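Skonidico Laundry Help
Folding on the bed: frequently asked questions

I am Birsen Sönmez and I answer the letters which come to Skonidico about folding and storing clothes. Many readers have no ironing table and no free kitchen table, so they fold on the bed. I put together the questions I receive most often. Washing and stain questions have their own page.

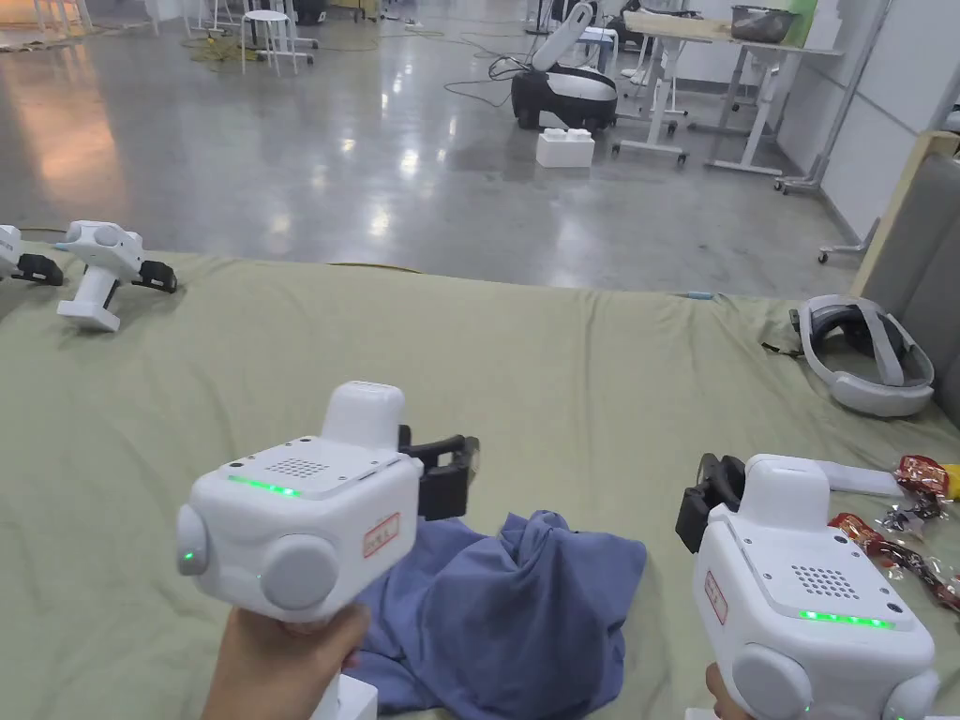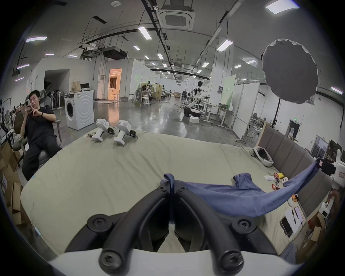
One blue piece on a wide, low surface, in both photos.

Is a bed really good enough for folding?

Yes, for everyday clothes it is good enough. A mattress is softer than a table, so your folds will be less sharp, but a T-shirt or a towel does not need a sharp fold. For a shirt with a collar which you wear to an interview, please use a table.

Should I cover the mattress first?

I recommend it. Take a plain sheet and pull it tight at all four corners. If the sheet moves, the shirt moves with it, and you will fold the sheet into the shirt (I did this more than once). A sheet of 100% cotton holds the clothes better than a smooth synthetic one. Choose a colour which is different from most of your clothes. On a white sheet I have lost many white socks.

The bed is low and my back hurts. What can I do?

Kneel on a cushion at the side, or sit on the edge and turn a little. Do not stand and bend for the whole basket. When I have much to fold I stop after some 20 minutes and put away what is ready.

How do I begin with a shirt which is one big ball?

Do not look for the sleeves at once. Find the collar or the neck, hold it at both shoulders and lift the shirt until the rest falls down. Shake it one time. Then lay it on its front and pull the bottom edge towards you. After this the sleeves are easy to find.

What is your fold for a T-shirt?

Front side down. Bring one side to the middle with its sleeve, then turn the sleeve back so that it lies straight. Do the same with the other side. Now you have a long strip. Fold it in half from the bottom, and once more if your drawer is not deep. Press the air out with the flat hand.

The second side always becomes wider than the first. Why?

Usually the shirt was not flat at the start, or it turned a little while you folded the first side. Lay your hand on the middle of the back while you bring the second side over. If you sew, you can also mark the width on a piece of card and use it as a guide. We sell the Imwood folding board for this, but a card from an old parcel does the same work.

Can two people fold one shirt together?

For sheets and big towels it is a help. For a shirt I find it slower, as each person pulls in her own direction. If you want to do it, agree that one person only holds and the other one folds.

Where do I put my phone and other things?

I prefer a chair or a shelf near the bed. Small things travel into the laundry very easily. A reader wrote to me in June that she found her keys in a pillowcase, in the cupboard, after a long search.

May I fold clothes which are still a little damp?

No. Hang them again, also if only the seams are damp. A closed drawer keeps the damp inside and the clothes will smell.

How high can a pile be?

On a mattress, lower than on a table. My own limit is 11 T-shirts, and then the pile begins to lean every time I put my knee on the bed. Make two piles next to each other.

Do I have to fold everything?

Of course not. Underwear and sports clothes I put in a Drollura drawer box without folding. Blouses and anything in linen go on a hanger.

My question is not in the list.

Please write to us with the contact form and mention what kind of clothing it is. I read the messages in the morning and try to answer before evening. During Bayram the answer can take a few days longer.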